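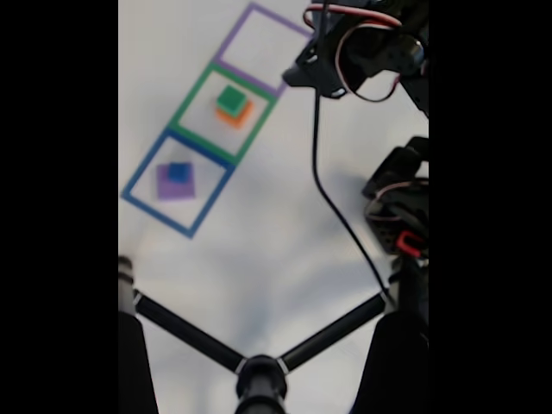 Coloured tape squares and small cubes on a tabletop.

Community road safety observers wanted, Clarnberg district

Applications are open for the next round of the Clarnberg Road Safety Observer Program, and we'd love to hear from you. We are looking for 30 people to spend time at the roadside, watch how traffic really behaves near our schools, shops and rail crossings, and tell us what they see.

The program has grown well beyond what we hoped for when it started. Observers logged 1,135 hours last year, and their notes led to a new pedestrian crossing on Ovwood Road, a lower speed limit past the Nair Street primary school and much better line marking at the Voltent roundabout. If you have ever stood at a corner and thought somebody should write this down, please come and do it with us!

What you'll be doing

Observers work in pairs, in shifts of two hours. You will record things like drivers failing to give way, phone use at the wheel, seatbelts, bike helmets, and vehicles parked across footpaths or too close to a crossing. You won't be stopping anyone, taking down number plates or issuing fines. Enforcement stays with the police and the council's parking officers, who get a summary from us each month and use it to plan their patrols.

There are 38 sites on the list at present. Most are in town, a handful are out on the Ovwood side, and you can tell us which ones suit you. We try hard to keep people near home.

What we're after

You need to be 18 or older, comfortable outdoors in all sorts of weather, and able to give at least two shifts a month until August. A driver's licence is not required. We'd be very glad to have more people who mainly walk, ride, catch the bus or use a mobility scooter, as they notice things that drivers miss. Neat handwriting helps, though there is a tablet version of the form if yours is as bad as mine.

Experience in traffic work is welcome but you don't need any. Training takes one full day and covers the road rules, how to fill in the form, where to stand safely and what to do if a driver gets cranky with you (walk away, then ring the coordinator). Lunch is included. You'll also be given a hi-vis vest, a clipboard, a hat and a travel allowance paid at the end of each month.

Shifts are unpaid. There is one paid role in this round, a part-time data assistant working 15 hours a week at the Clarnberg depot. Please say in your application if you'd like to be considered for it, and add a page on any spreadsheet work you have done.

How to apply

Pick up a form from the council front counter or the library, or ask for one to be posted to you. Tell us a bit about yourself, which parts of the district you know well, and the times of day you are usually free. Early mornings are the hardest to fill!

Applications close on 24 November 2022. Sumathi Warrier, observer coordinator, will phone everyone who applies. Questions about the paid role should go to Manikandan Subramaniam in the traffic office.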